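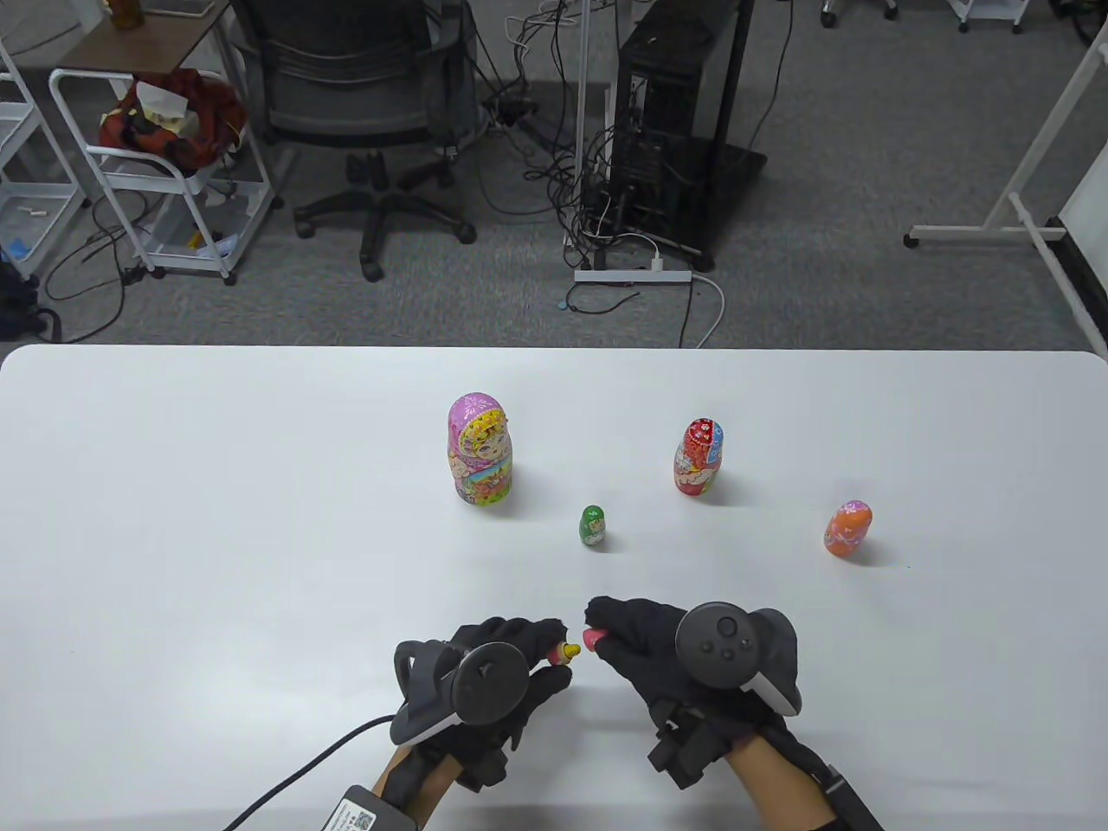
Unit 7. Learning bimanual assembly from human demonstrations: the nesting doll task

7.1 Why this task

Nesting dolls are cheap, come in graded sizes, and need two hands. One hand has to hold the base while the other pulls, twists or seats the top half. The parts are rigid and nearly round, so a grasp that is slightly off-center lets the doll roll in the fingers. The joint between the halves is a friction fit with a small clearance, and its stiffness differs from doll to doll within one set.

For a learned policy the task has four phases: grasp, separate, place, close. The phases repeat at each size. A full stacking run is therefore a long sequence of similar contacts at shrinking scale, and errors add up. The smallest dolls are handled with the fingertips and the larger ones with the whole hand, so a single grasp model doesn't cover the set.

7.2 Data source

The unit uses the Skatenberg set, 3,300 demonstrations by people, recorded without a robot. The operator wears black gloves and has a VR controller strapped to the back of each hand. The controllers report a six-degree-of-freedom pose for each hand. A head camera supplies color video. Finger positions are not measured by the controllers and must be estimated from the video.

Mounting on the back of the hand leaves the palm and fingertips free. The price is a fixed offset between the tracked point and the point of contact. The offset is different for each operator and has to be calibrated at the start of a session. If a strap slips, the calibration is void from that moment on, and the remaining demonstrations are dropped.

7.3 Notation

Let L(t) and R(t) be the poses of the left and right controllers in the tracking frame, and H(t) the pose of the head camera. The policy never sees the tracking frame. All inputs are expressed relative to H(t), and the relative hand pose is

D(t) = inverse(L(t)) R(t)

D(t) doesn't depend on where the operator stands or how the table is placed. In the separate and close phases it carries most of the useful signal. In the grasp and place phases it carries little, and the image matters more.

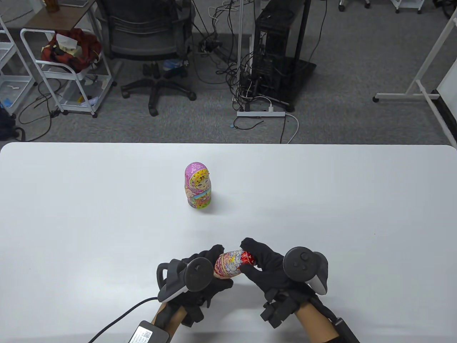 7.4 Segmentation

Phase boundaries are found in two passes. The first pass looks at the distance between the hands, taken from D(t), and marks every local minimum and maximum. The second pass uses a small image classifier to decide which of these marks are true boundaries. The classifier was trained on 512 hand-labeled clips.

Two failure types are common:
(a) Regrasp. The operator shifts grip while holding the doll. The hands move apart slightly and come back, and the first pass reports a separation.
(b) Alignment twist. After closing, some operators rotate the halves so the painted pattern lines up. D(t) changes in angle but hardly in distance, and the first pass misses it.

Type (b) is handled by adding the relative rotation angle as a second signal. Type (a) is left to the classifier.

After filtering for strap slip, tracking loss and unfinished runs, 2,585 demonstrations remain.

7.5 Policy and result

The policy takes the last two head images and the last eight values of L, R and D, and predicts a chunk of 16 future pose pairs. Training minimizes the squared error in position plus a weighted rotation error. Only the first half of each chunk is executed before the next prediction.

The Sekiguchi baseline uses the same network without D as an input. The difference between the two is small for grasp and place. It is large for close, where the baseline tends to bring the halves together with a tilt and jam the joint. With D included, most remaining failures occur at the smallest sizes – there the hands cover the doll in the head view, and the finger estimate is poor.

Note that low validation error is a weak guide here. A tilt of a few degrees adds almost nothing to the loss and is enough to jam the joint.

7.6 Exercises

1. Show that D(t) is unchanged when the tracking frame is moved by a fixed rigid transform.
2. The left calibration offset has an error of 4 mm along the fingers. Derive its effect on the estimated distance between the fingertips when the palms face each other, and again when both hands point forward.
3. Propose a weight for the rotation error that reflects the clearance of the joint. State your assumptions.
4. Run the two-pass segmentation on the Skurthorpe subset (1,245 clips) with and without the rotation signal. Report precision and recall for the close phase only.

Reading for Unit 8: the Fendevthorpe report, sections 2 and 3.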